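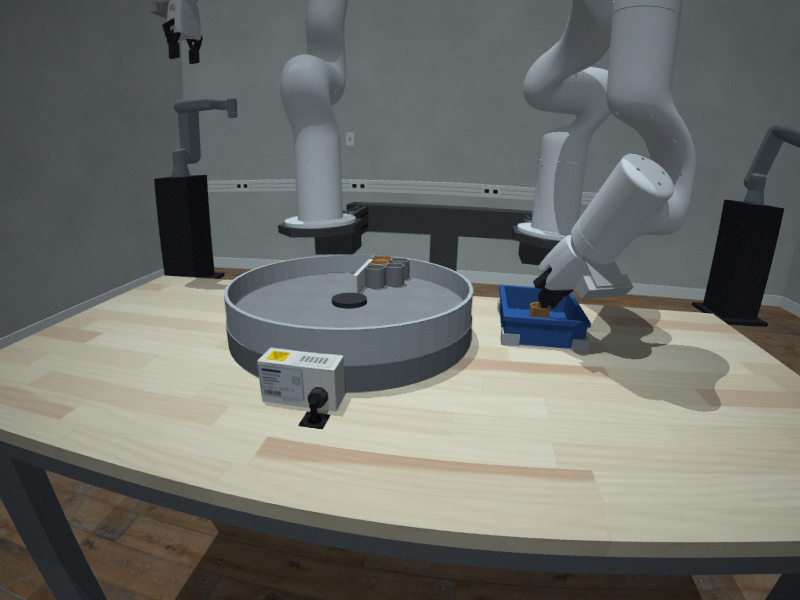

Rana wrote on the ticket: the winter drinks trail page is showing last year's bars again, and two of them have closed. Visitors are already calling the desk to ask where the hot cider stop went. Could it be fixed before the December passes go on sale?

Ticket: Holiday drinks trail, wrong listings on public page
Opened: November 2, 2020
Site: Lastetti visitor guide
Priority: changed from Normal to High
Status: Closed

First check
Opened the trail page in a private window. It lists 83 stops. The approved sheet for this season has 81. The two extra entries are the ones Rana means, and both still have their old cocktail names and opening hours. The map below the list shows the same 83 pins, so the list and the map are reading the same data.

Logged in to the Purnero admin. Both bars are marked "Closed permanently" there. The edit was saved and the log shows no error. So the record is right and the page is wrong.

Second check
Cleared the page cache. No change.
Cleared the cache for the whole site. No change, and the home page was slow for a few minutes afterward. Please don't repeat this during the day.
Asked the front desk to try on a phone. Same 83 stops.

Third check
Looked at the nightly import from Purnero to the site. It is set to run at 2 a.m. and the log says "Completed" every night. Opened one of the full logs instead of the summary. It read 1,087 records and then stopped at a record for a wine bar with a line break pasted into its drink description. Everything after that record was skipped, and the job still reported itself as completed.

The wine bar was edited last week, when its mulled wine was added. Both closed bars come later in the file, so their changes never got through. The same goes for 155 other records, mostly restaurants and a few inns. Most of those had no edits, but some have new winter hours that are not on the site either.

Fix
1. Took the line break out of the wine bar description in Purnero and saved.
2. Ran the import by hand. It took roughly ten minutes and went through to the end of the file.
3. Cleared the cache for the trail page only.
4. Reloaded the list and the map. Both now show 81 stops.

Reply from Rana
List looks good. The printed map at the Skurnen welcome center is a separate file and still has the old stops. Also, the eggnog stop shows under "Cafes" but it should be under "Bars" — the tag has been wrong since it was added.

Follow-up
Eggnog stop moved to "Bars" in Purnero and checked on the site after another manual import. It now shows under the right filter.

The printed map isn't built from the import. It is a PDF made from a spreadsheet, and the spreadsheet was copied before the closures came in. Sent Rana the current export. The new PDF needs to go to Skurnen by email, as they can't open the shared folder from the counter computer.

Still open, moved to separate tickets
- Import should report a failure when it stops early.
- Description field should strip line breaks on save.
- Winter hours for the inns need a check against what the owners sent in.

Until the first one is done, open the full log each morning and look at the last line. It should say "End of file." If it says anything else, note the record number and reopen this ticket.

Closed after Rana confirmed that Skurnen has the new map.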